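Foro › Automatización › Manipulación y servicio
Tema: ¿Limpiar una mesa está resuelto o no?

ftabrizi_omid
Abro hilo aparte porque en el de aspiradoras nos estábamos desviando.

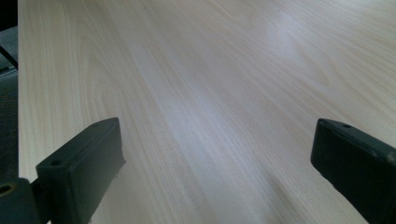
Mi postura es que pasar un paño por una superficie plana lleva años resuelto en papel y sigue sin estarlo en una casa. La trayectoria es trivial. Lo que falla es mantener la fuerza normal constante con una pinza de dos dedos que sujeta un textil deformable, y saber cuándo la superficie está limpia. Sobre madera clara con reflejos, la segunda parte es peor que la primera.

so_ying_y
De acuerdo con lo de los reflejos. Una zona quemada por la luz y una mancha de agua dan casi la misma respuesta en RGB. Nosotros acabamos moviendo el punto de vista: el brillo se desplaza con la cámara, la mancha no. Cuesta tiempo de ciclo, pero funciona.

Pestell_taller
Discrepo con el planteamiento. En taller no hace falta detectar nada. Barrido completo en zigzag, solape del 40 %, dos pasadas y a otra cosa. Llevamos desde octubre limpiando bancos así en Mirnport, con muelle en la muñeca y sin sensor de fuerza. Si la mesa ya estaba limpia, se pierde un minuto.

ftabrizi_omid
En un banco atornillado al suelo, sí. En una cocina la mesa tiene cada día otra posición y además hay cosas encima. El zigzag a ciegas acaba con un vaso en el suelo.

LGroen
Depende de qué llaméis tarea. Recoger la mesa y limpiarla son dos problemas distintos y aquí se mezclan. El primero es percepción y agarre. El segundo es contacto. Yo mediría por separado.

Dato propio: con la célula Turnik hicimos 16 mesas distintas, todas despejadas, misma política. En 12 la cobertura fue aceptable. En las otras el fallo estuvo siempre en el borde: el paño sobresalía, se doblaba y al volver dejaba una franja sin tocar.

so_ying_y
¿Localizabais el borde por visión o por contacto?

LGroen
Visión. Con suelo oscuro y tablero claro no hay problema. Con suelo parecido al tablero, el error pasaba de 2 cm.

yasaman.m
El borde por contacto es más lento pero no depende del color. Se baja fuera del tablero, se avanza hacia dentro y se registra el salto. Ojo con los dedos rígidos en superficies barnizadas, que marcan. Poned funda.

Pestell_taller
Todo esto para una mesa. Una persona con una bayeta tarda 30 segundos. El presupuesto que me pasó Salehi por una muñeca con control de fuerza era de 4000 euros, sin integración. Para casa no lo veo.

ftabrizi_omid
El coste es otra discusión. Yo preguntaba si se puede.

Pestell_taller
En taller, sí. En casa, si se la dejas vacía.

Forough_F
¿Alguien tiene medidas de desgaste del paño? Con microfibra el rozamiento nos cambia bastante entre seco y húmedo y hay que reajustar la consigna.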